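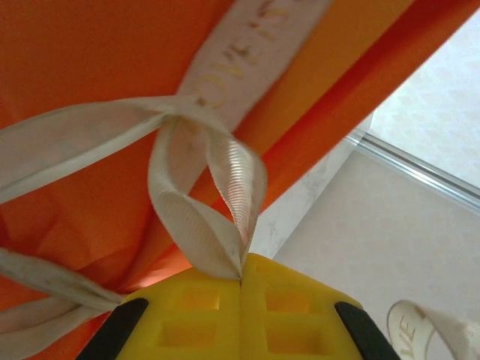
Um ramo que não murcha (e uma mesa que finalmente me dá jeito)

Por Kheri Nyaga
Outubro
Tempo de leitura: 6 minutos

Há meses que andava com vontade de voltar aos embrulhos de flores. Quem lê o blogue há mais tempo lembra-se da fase do papel kraft, depois da fase do papel de seda, e daquela semana triste em que tentei usar papel vegetal e ficou tudo com ar de sanduíche. Pois bem, agora é tecido. Tecido laranja, daquele laranja quente de abóbora madura, e estou completamente rendida!

A ideia veio de um presente de anos para a minha madrinha, que adora flores e passa metade do mês fora de casa. Flores frescas com ela duram o tempo de uma viagem. Então pensei num ramo pequeno de flores artificiais, bonito o suficiente para ficar em cima do aparador o ano inteiro, e embrulhado como se tivesse acabado de sair da florista.

Comecei pelas cores. Uma coisa que aprendi a fazer é escolher primeiro o embrulho e só depois as flores, ao contrário do que toda a gente me ensinou. O laranja é forte e manda em tudo. Pus-lhe ao lado um vermelho e morri de calor só de olhar. Com rosa pálido e um azul esverdeado, tipo hortênsia, a coisa acalmou logo e o laranja ficou ainda mais bonito. Duas rosas cor-de-rosa, uma maior e outra pequenina, a tal flor de cachinhos, folhas verdes à volta, e pronto. Um ramo pequeno pede pouca coisa.

O tecido comprei-o na Mansilla, num sábado de manhã em que tinha ido à procura de botões (não trouxe botões). Pedi um corte de 60 centímetros e chegou perfeitamente para enrolar com alguma folga. Gosto que tenha corpo, que faça pregas compridas quando se junta com a mão, e que deixe passar um bocadinho de luz. De manhã, com a janela aberta, as dobras ficam quase cor de pêssego.

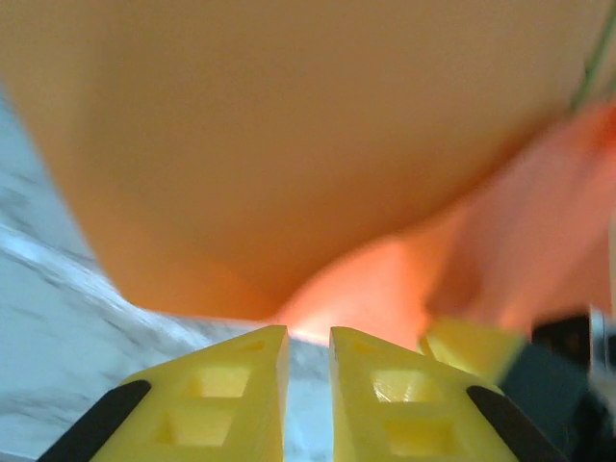 Enrolar é a parte que mais me diverte e também a que mais vezes repito. Deito o ramo na diagonal, com as flores já para fora do pano, dobro a ponta de baixo para esconder os caules e depois vou rolando devagar, sem apertar. Se aperto logo de início, as pregas ficam vincadas e parece um guardanapo de restaurante. Se deixo frouxo demais, as flores escorregam para dentro e fica só um tubo laranja com um nariz verde a espreitar. O meio-termo encontra-se com a mão, não sei explicar melhor. Da primeira vez fiz e desfiz 8 vezes, com o chá a arrefecer ao lado.

Também faz imensa diferença ter onde trabalhar. Durante anos embrulhei presentes no chão do quarto, de joelhos, com a tesoura sempre debaixo de alguma coisa. Agora tenho este tampo branco com veios cinzentos a imitar as pedras de mármore das revistas – e que alegria! As cores leem-se muito melhor num fundo claro. Vê-se logo se uma folha está torta, se uma pétala ficou dobrada, se o rosa puxa mais para o salmão do que parecia na loja.

Quanto às fitas, aqui entra a minha fraqueza. Tenho uma caixa inteira delas. O Mutua Koech, que divide comigo a banca nas feiras de Natal, garante que eu compro fita como outras pessoas compram pão, e tem toda a razão. Desta vez usei uma branca mais translúcida, que deixa adivinhar o laranja por baixo, e uma faixa creme mais larga. E ainda uma rosa muito clarinha com letras douradas, que andava guardada há séculos à espera da ocasião certa.
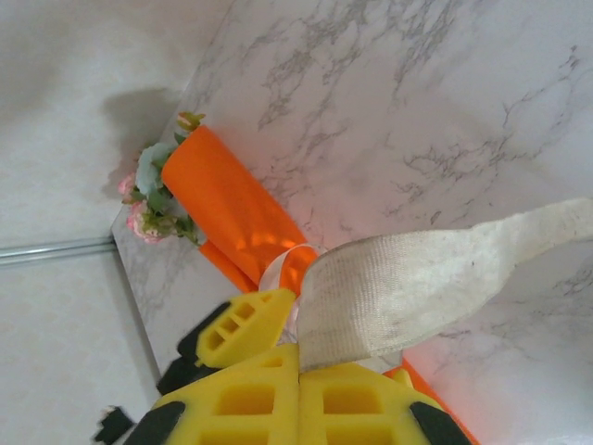

O laço vai na parte de baixo do rolo, longe das flores. Experimentei mais acima e escondia a rosa grande, que é a estrela disto tudo. Uma volta com a fita branca, um nó que segure mesmo, e depois um laço com a argola bem redonda, puxada com os dedos até ficar de pé. A faixa creme deixo-a comprida, a cair para o lado. Há quem corte as pontas em bico, eu prefiro a direito.

Alguns truques soltos, para quem quiser tentar no fim de semana:

Passem o tecido a ferro antes de começar, pelo avesso e com pouco calor. Depois de enrolado já não há remédio.

Abram as flores artificiais com paciência, pétala a pétala. Vêm quase sempre esmagadas da embalagem e com cinco minutos de mimo parecem outras.

Se a fita tiver letras, confiram o lado antes de dar o nó. Sim, já ofereci um ramo com a mensagem virada para dentro. Não, a pessoa nunca reparou (acho eu).

Guardem os restos de fita enrolados num cartão. Com os bocadinhos que sobraram deste ramo ainda quero fazer marcadores de livros. 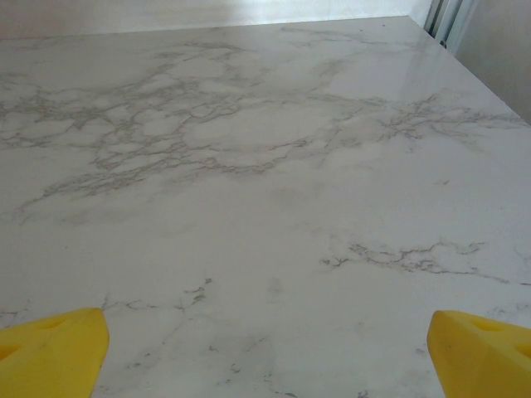
Do tampo tenho recebido perguntas desde o post da Jutance, por isso cá vai: limpo-o com um pano macio quase seco e guardo a pistola de cola para outra mesa. Gosto de começar com ele livre e ir trazendo as coisas à medida que preciso, primeiro o pano, depois as flores, as fitas no fim. Antes espalhava tudo de uma vez e passava a tarde a levantar montinhos para encontrar a fita métrica.

Para a próxima quero tentar um ramo só de verdes, com tecido cru e talvez uma fita cor de tijolo. Se alguém souber onde se arranja eucalipto artificial que não brilhe como plástico, contem-me tudo nos comentários, que eu vou a correr!

Artigos recentes
Três maneiras de dobrar papel de seda sem o rasgar
Fui à Mansilla comprar botões (e vim sem eles)
A minha caixa de fitas, finalmente arrumada por cores
Jutance: as primeiras impressões
Etiquetas de presente com restos de cartolina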